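Lecture 9. Grasping thin sheets with a parallel gripper

Reading before the lab: the Ona report, sections on pre-contact alignment. Revised 2021-11-14.

The problem. A box flap is wide in two directions and only a few millimeters thick in the third. A two-finger gripper has to put one pad on each face before closing. If the opening is not centered on the sheet, one pad touches first and the flap bends at its crease. The policy then has to close on a target that has moved.

Method. Ona treats the approach as a two-stage task. Stage one predicts an offset d between the sheet and the midline of the opening, using the wrist view only. Stage two closes the fingers and corrects d at each step. The training set (Truma) holds 1,000 demonstrations, of which 535 include a flap or loose panel. The network takes the last two wrist images and the finger width. 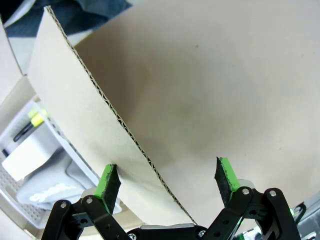 Fig. 9.1. Wrist view with a cardboard sheet between the pads. The left pad is at or very near the face; the right pad stands a short distance off the corrugated edge.

In a case like Fig. 9.1, d is not zero. The cut edge is a strong cue for d: the dark fluting contrasts with the pale liners. The face of the sheet gives much less, as it has faint shading and a second cardboard surface of similar tone lies behind it.

Result. On 40 held-out trials, the one-stage baseline (Anine) bent the flap in 14 and the two-stage policy in 5. With the edge masked in the input, the two-stage policy bent it in 12.

For the lab
1. Write d in terms of the two pad-to-sheet gaps. State your sign convention.
2. Repeat the masking test on the 54 Sung clips and report the error in d.
3. Explain why finger width alone cannot recover d.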